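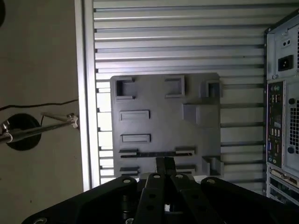 Wrist view, grey plastic panel in front of the gripper

tradumis_ed wrote:
We compared two ways to train our arm for desktop computer disassembly. With the wrist camera only, it removed the card in 36 of 111 trials. I expected less.

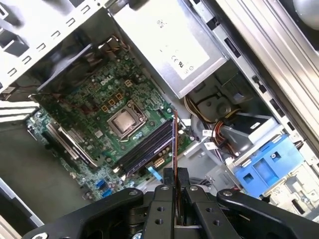
The policy learned from 1,000 demonstrations, all on Dell cases. My colleague Satish Naidu will repeat it with 2,000.

knuchit replied:
I don't agree that more demos is the answer. At Skoltmont we had the same plateau, and force sensing helped more. What colour lighting do you use?

tradumis_ed replied:
Plain white. Force is a fair point, but our budget favours demos for now.

panyasiri replied:
Please publish the failures also.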